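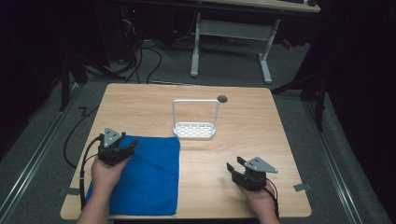 4.2 Towels, baskets and the order of folding

Folding a towel is one of the most ordinary jobs in a home, and we were delighted by how much variety there was in it. The 36 people in the Punodgate group came to us with habits picked up from parents, roommates, hotel jobs and, in one case, a swimming club. All of them could fold a towel. Very few folded it the way the person before them had.

The table layout in Figure 4 has the three parts we talk about in this section: a folded blue towel on the left half of a light wooden tabletop, a white plastic basket with a tall loop handle near the middle, and a stretch of bare wood at the lower right. We call these the cloth side, the basket spot and the free side. The names are plain on purpose. Earlier drafts had "source", "target" and "buffer", and our coders kept mixing up the first two whenever a towel was taken back out of the basket (it happens more than you would think!).

Figure 4. Table layout with the towel on the cloth side and the basket near the middle.

The free side deserves more attention than it usually gets. In the Rattanakul coding scheme, which we otherwise follow closely, any part of the table with nothing on it is marked as unused. We wanted to know if people were using it anyway, so we added a code for a cloth that touches the free side at any point between the first fold and the basket. It was the best change we made. Of the 72 sessions with a single towel, the cloth crossed onto the free side in most, often just for the last fold, and then went back toward the basket. People were making themselves a little workbench, and when asked afterward, hardly any of them remembered doing it.

Yeshi Abdella, who led the coding, noticed a second pattern while going through the sessions from April. When the basket stood close to the cloth, people tended to stop folding sooner. They would bring two edges together, smooth the top once and call it done. With the basket farther off they often added another fold, as if a longer trip needed a neater parcel. We find this really exciting, though we should be careful with it: basket distance was never set by a rule in the Punodgate sessions, and those who like a small, tidy bundle may also like to push the basket out of their way before they begin. The Totero sessions, where the starting spot was fixed with tape under the table edge, are a better test, and we come back to them in Section 5.

Handles matter too. A basket with a tall handle can be filled from the side or from above, and each choice asks for a different bundle. Going in from the side, a flat fold slides under the handle well enough, but a thick one may need a push. Going in from above, the towel has to be turned or narrowed to get past the handle. Eleven is a small number to build on, but in the 11 sessions where a towel was turned a full quarter before being put away, the turn came after the last fold every time. Nobody planned the turn into the fold itself. We had expected at least a few people to fold with the shape of the basket in mind, and we would love to see the same thing tried with people who do laundry for a living.

We also kept track of smoothing, meaning any flat stroke across the cloth that does not change its outline. Across both groups the coders marked over 900 of these strokes. Many come right after a fold, as anyone would guess. A good share come before the first fold, on a towel that is already lying flat, and these early strokes differ a lot from person to person. Some people never make one. Others go over the same corner again and again before starting. We kept the early strokes as their own code, since lumping them with the rest would hide the clearest personal habit in the whole set.

Uneven edges gave the coders the most trouble. A folded towel rarely ends up with all its layers lined up, and two careful people can disagree on whether a small overhang means the fold is finished or still under way. Our working rule was to call a fold finished once the cloth had been let go and the next movement was aimed at something else. A corner that stuck out was noted but did not reopen the fold. Coders who had used the Rodurar guide before found this rule strange at first, as that guide asks for matched edges, and they needed a practice round before their marks agreed with the others.

Towels moved onto the basket without any new fold were kept in the set and coded as carried. They are left out of the fold counts in the next section but included in the timing of the trip from the cloth side to the basket spot.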